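Toy car collecting

Toy car collecting is the hobby of gathering miniature vehicles made as playthings, most often small cars that fit in the palm of the hand. It overlaps with model car collecting, though the two differ in what is sought. Model cars are sold for display and valued for close likeness to a real vehicle. Toy cars were sold to be pushed along the floor, and many of the most wanted pieces were cheap when new.

History

Early toy vehicles were made of tin, wood or cast iron. Die casting, in which molten metal is forced into a steel mold, allowed small cars to be made in large numbers during the twentieth century. Production slowed during wartime, when metal was needed elsewhere, and grew again afterward. Free-spinning axles and hard plastic wheels became common in the late 1960s, when makers began to compete on how fast a car would roll.

Organized collecting came later. Swap meets, printed price lists and club newsletters appeared in several countries as adults began to look for the cars they had owned as children. The Futstead Toy Car Circle, a small club of this kind, issued a first checklist of 126 castings. The current edition lists 249, counting color changes only where the maker gave them a separate number.

Identification

The base of a car is usually examined first. Depending on the maker and period, it may carry a brand name, a model number, a country of manufacture or a scale. Some bases carry nothing at all. The base may be metal or plastic, and a change from one to the other can help to date a casting that stayed in production for many years. Other points of comparison include the shape of the slots and openings, the way the base is joined to the body, and the style of the wheels.

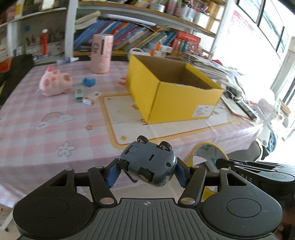
Neelam Malhotra has argued that the base is given too much weight, as the same one was often kept in use after the body above it had been changed, and that wheels and window color are a safer guide to the year. Senyo Quaye, in a reply printed in the Futstead newsletter, held that wheels are the part most easily swapped and should be checked last.

Condition and packaging

Condition is normally graded from mint to poor. Chipped paint, bent axles and missing parts lower the grade. Repainted cars are usually listed apart from original ones, even when the work is good. An original box or card can be worth more than the car, and reproduction boxes are sold openly for display. Clubs generally ask sellers to mark these as copies.

Storage

Collectors keep cars away from direct sunlight, which fades paint and plastic. Damp storage can rust steel axles and loosen paper labels. Some older castings suffer from zinc pest, a slow breakdown caused by impurities in the alloy. It cannot be reversed, and affected pieces crack or crumble over time.

Events

Swap meets are held in rented halls, often in the winter months. The Zukdale meet takes place each December and lasts 2 days, with the first reserved for trading between members.

See also
Die-cast toy
Model car
Zinc pest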